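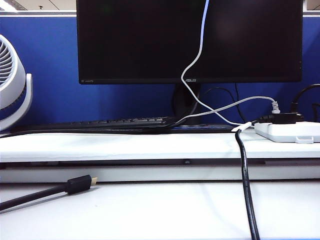 Desk fans in the office, allowed or not?

mossbank_105
Our building in Cellville sets the air to 76 in September and leaves it there until the heat comes on. I bought a small desk fan. Now facilities says personal fans need approval. Has anyone dealt with this?

Tallgrass
Yes, at Luslow. They banned space heaters first and fans got swept in with them. A heater can pull well over 1,000 watts. A desk fan pulls about what a light bulb does. It makes no sense to put them on the same list.

prundola_fan
It makes sense if you've ever sat next to one. My neighbor ran hers on high all summer and I wore a sweater in July. The wattage isn't the problem for the rest of us.

Tallgrass
So ask her to point it the other way.

prundola_fan
I did. Twice. She pointed it at the ceiling and it came back down on me.

dbrophy
I handle work requests for a building with 213 desks. Before you fill out the approval form, ask for an airflow check at the vent over your row. Almost half the "too hot" tickets I get are a damper that got closed when somebody moved a wall. Also, don't plug a fan into a power strip that is plugged into another power strip. That's what gets them taken away here.
Deirdre Brophy

mossbank_105
Thanks, I didn't know you could ask for that. The vent is over the printer, so the printer is comfortable at least.

cheng_k
I disagree with the idea that you need approval at all. Read the actual policy. Ours said "heating appliances" and the office manager had been telling people it covered fans for 3 years.

dbrophy
Depends on the lease. Some landlords list fans by name. Check before you argue.

Tallgrass
If you do get to keep it, clean the grille. Dust builds up fast in an office and a dirty fan gets loud. Unplug it first and use a soft brush – canned air just blows it all over the next desk.

prundola_fan
And run it on low.

mossbank_105
Low is fine with me. Put in the airflow request at 2:30, will post when they come by.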